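Filed under: Meetings & Minutes
Last updated: 2018-08-20
2 min read

Rustholm House Furnishing Group – minutes

Chair: Ngozi Babalola. Apologies were received from the Skulta branch.

1. Minutes of the February meeting
Approved with one correction. The hall lamp went to Clunanness, not to Wysocka.

2. Budget
The balance for small furnishings is $70. A further $33 is owed to us for the curtain rods and should be in by the next meeting.

3. Oval mirror
The group discussed where the cream mirror with the roses should go. Ngozi proposed the upstairs landing. Others preferred the front bedroom, where the walls are plain and the molded frame would not compete with the wallpaper. It was noted that the roses and leaves sit to one side at the top, so the mirror needs to be hung the right way up – the old hook on the landing may not suit it.
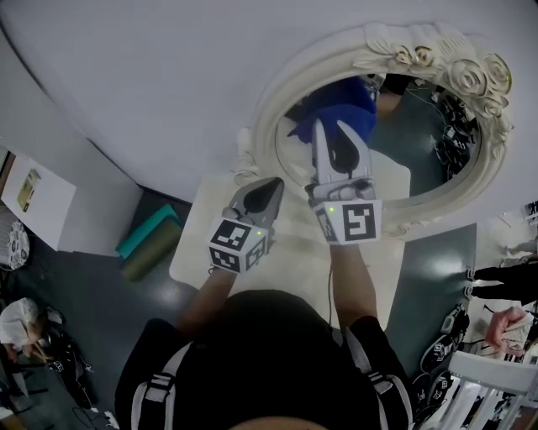 Item 3: the oval mirror, lying flat on the white tabletop.

Agreed: front bedroom. The frame is not to be repainted. A proposal to do it in gold was put to a vote and lost. Ngozi will buy two wall hooks and keep the receipt.

4. Mats
Deferred. No prices yet from Wysocka.

5. Dining chairs
14 seat pads are still to be ordered. Plain fabric was preferred – no ties. Clunanness will be asked whether they want to share the delivery charge.

6. Any other business
The key to the side door has been found. Sign it out in the book as before.

Action: Ngozi – hooks, seat pad order, letter to Clunanness.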